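Chapter 7
Setting Out Small Things: Tiered Stands, Sweets and the Side Table

Before you start

Bring a stand with at least two levels. Bring a soft cloth. Read the box at the end of Chapter 6 again if you skipped it, because the washing rules are not repeated here.

By the end of this chapter you should be able to:
choose a stand to suit a table
fill it in a sensible order
leave room for hands
clear it in under five minutes without chipping anything

Why a stand at all

Small items on a flat table disappear. Put 20 wrapped candies on a big white tabletop and they look like something spilled. Lift them up a few inches, give them a rim, and guests know right away that they are meant to help themselves. That's most of the theory. The rest is practice.

The training room at Ekatville used to teach this with one long session on banquet tables. Too much, too soon. Students could fold 112 napkins and still not fill a candy dish. So we start small now – one stand, one table, a handful of things.

Kinds of stand

Straight tier. Plates stacked over a center post. Tall, narrow, good on a crowded buffet. Hard to reach the bottom plate once the top one is full.

Side-by-side tier. Two raised plates next to each other, a lower dish in front. Everything can be reached from one side. Best against a wall.

Basket tier. Wire or cane. Fine for fruit, bad for anything small enough to fall thru.

Leaf and flower shapes belong mostly to the second group. Lotus-leaf dishes are popular, with their wavy edges, and the edge does half the decorating for you. Keep the filling plain. A gold rim wants wiping with a soft cloth only, no scouring pad, ever.

Placing the stand

Wall side or middle? Ask where people will walk. If they pass along one side only, the stand goes toward the back, lowest dish facing out. If they come from all sides, use a straight tier in the center and forget the rest of this section. 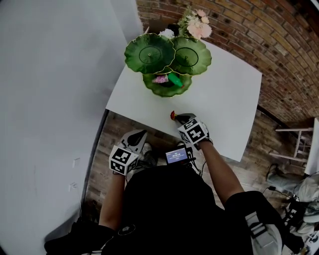
Flowers go behind, low dishes go in front. Always that way round. Artificial ones are fine and in a warm room they are better than fine, no water, no dropped petals in the food. Keep the stems well back so the leaves don't brush the plates. A few pale blossoms will do with a strong-colored stand. With a white stand you can be bolder.

Filling order

1. Empty the tabletop first. All of it.
2. Put the stand down and check it doesn't rock.
3. Lower dish next. Larger or odd-shaped pieces here, bottles on their side, wrapped things beside them.
4. Raised plates last. Lighter pieces, one kind to a plate if you can.
5. Step back. Look from where a guest would be standing, not from your side.

Pick up one piece at a time. Students always grab three and drop two. Hold a fruit shape by the body, not the stem, and set it down rather than letting go above the dish.

How full is full? You should still see some of each plate. At the Grellach tearoom, where 620 covers went out in one November, the rule was that the rim must show all the way round. Good rule. We use it for the excercises too.

Words to know

Rim – the outer edge of a dish
Stem – the short post that lifts a plate
Scalloped – having an edge cut in curves
Cover – one guest's place, or one guest served

Practice 7A

Work in pairs. One person fills, the other stays on the guest side and keeps quiet until the end. Use the Cernero practice set or whatever your school has. Fill, step back, clear, swap. Write down which piece was hardest to place and try that piece first next time.

Section 7.1 takes up cakes and anything sticky, so have paper liners ready before you turn the page.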